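We moved the food storage out of the upstairs cupboard in March, and I've been meaning to write down how it went.

The cupboard had been a problem since we bought the house in Grekdale. It's deep and dark, and things went to the back and stayed there. I found lentils from the previous kitchen. I found 2 jars of the same mustard, both open.

My neighbor Britta Wiegand keeps her dry goods on one shelf and writes the month on everything with a grease pencil. I copied her. It took a Wednesday evening and most of the next morning. I threw out 30 packets and gave the unopened ones away.

The flour was the worst of it. I had bought a big sack from Ackermann, the mill shop out on the Grimov road, and never moved it into anything with a lid. You can guess the rest — moths. Everything near it had to be checked, and the shelf got washed twice with vinegar.

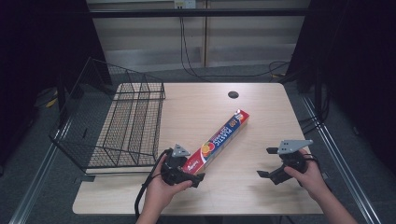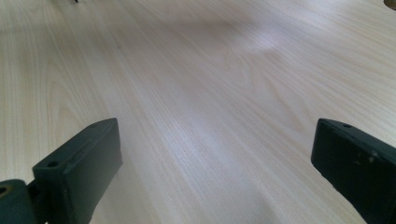 Pale wood tabletop in both. The red box in the first one is plastic wrap.

Leftovers have a rule now too. If it goes in the fridge, it gets a date, and if the date is more than four days back I don't taste it to find out. Soup gets frozen flat. Rice gets frozen the same night or eaten for breakfast.

I also started a list on the inside of the cupboard door. When we finish something, it goes on the list, and the list is what I buy. The last shop came to 121 with nothing doubled up. I still bought capers, which weren't on it.

Next is the freezer in the garage. I know there is a bag of plums at the bottom and I don't know what is under the plums.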